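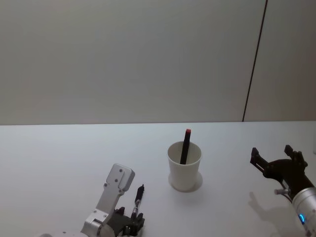

The two-armed setup in the demo area at Zamura, with one pen in hand and a paper cup waiting.

Two-armed desk tidier goes on offer by the month

16 May 2019

Anyone who has ever dropped a pen into a cup without looking will be pleased to learn that the job can now be rented out. Zamura, the equipment rental firm with a showroom in Virkmont, has started taking orders for Onunel, a package that puts two robot arms, two grippers and the software to run them on a customer's table and leaves a trainer with them until they do something useful.

The something useful, for now, is small. Onunel is aimed at workshops and packing rooms where a person spends a good part of the day picking up thin things and standing them in other things: pens, brushes, swabs, test sticks, the little rods that go into kits and that always seem to be one short. Zamura says it picked the pen and cup as its showroom piece after customers in March kept asking to see the arms do a task they could judge for themselves. Few people have an opinion on how a gearbox should be loaded. Everyone has an opinion on pens.

The service costs less than the company's older rental plan, mostly by leaving things out. There is no safety cage in the basic price, no conveyor and no table. Customers are asked to supply their own table, flat and preferably white, and to keep the wall behind it plain. The order form spends more words on the wall than on the software. A patterned background can be handled, it says, for a fee.

What you do get is a pair of arms that work the same patch of table from opposite sides, which sounds grander than it looks. Much of the skill in a two-armed system goes into keeping one arm out of the other's way, and anyone who has shared a small kitchen will know the feeling. 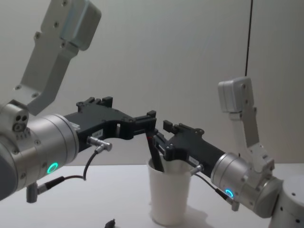 Zamura's brochure calls this part "close cooperation" and gives it a page to itself. The arms plan their moves together, so one can wait while the other finishes, and either can be told to back off if the gap gets too tight. The smallest gap allowed is 15 millimeters in the standard settings. Customers can lower it, after signing a form that makes clear whose idea it was.

Training a new task takes 11 days in the basic plan, including delivery and a day set aside for "table leveling," a line item that will raise eyebrows among people who own a folded piece of cardboard. A second task can be added later at a lower rate. The company claims the software will handle some 111 kinds of slim object straight out of the box, a list that turns out on reading to include nine sorts of pencil. Drinking straws are on it. Bendy straws are listed separately, as "under development."

The first paying customer is Grewal, a maker of art supply sets, which wants the arms to load brushes into holders before the sets are boxed. Grewal has taken a single station for a trial period and says it will decide on more once it has seen how the arms get on with fan brushes, a shape that has defeated several of its people as well. The brush work will be done beside the existing packing line for the time being, and the packers will keep their places on it.

There are a few catches in the small print. Cups have to weigh enough to stay put when a gripper brushes the rim, or be stuck down. Cables must be checked at the start of each shift. The trainer goes home at the end of the 11 days, and phone help after that is limited to office hours, so a night shift with a confused gripper will have to get by on the manual.

Rentals run for a minimum of two months, and damaged fingers are charged to the customer. Showroom visits in Virkmont are by appointment, and visitors may bring their own objects to try, provided they are slim, clean and not sharp. Pens used in the demonstration are not for sale, though Zamura will give you one with its phone number on it.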